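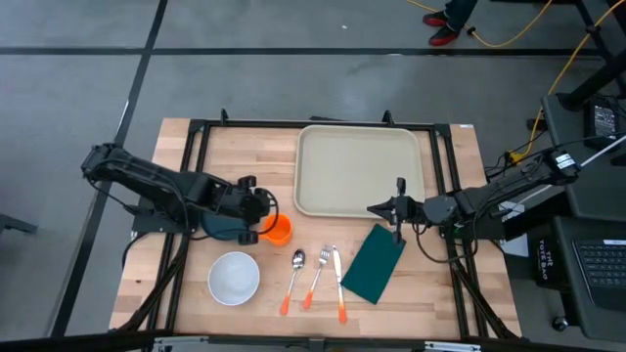 White bowl, beige tray and the orange-handled cutlery on the butcher-block top.

Setting the Table, Renano Style

Welcome to the tableware page! Gönül Uçar and I have been collecting everyday dishes for years, and this December we finally started laying them out properly and writing down which pieces go together. The collection is up to 141 pieces now (I stopped telling my family the number a while ago), and most of it gets used for actual lunches.

We began with color. The orange cup was the start of this setting, and I love how it picks up the handles on the spoon, fork and knife. Put that next to a dark teal plate and everything wakes up!

The napkin is dark green cloth, folded into a rectangle and laid on a slant. Gönül likes hers perfectly straight. I like mine tilted — it makes a weekday table feel relaxed, and it shows off the fold.

The bowl is plain white ceramic with a bit of gloss inside. Tomato soup looks wonderful in it, and so does a heap of green beans. We found ours at the Filleck flea market, seven in a box, wrapped in old newspaper.

The tray is the big beige one with rounded corners and a raised lip. I use it for bread, for carrying glasses out to the yard, for pretty much everything.

Melahat Öztürkmen has promised us a loan of her blue soup plates from Zolby, and those go up next. If you have a setting you're fond of, write and tell us what's in it!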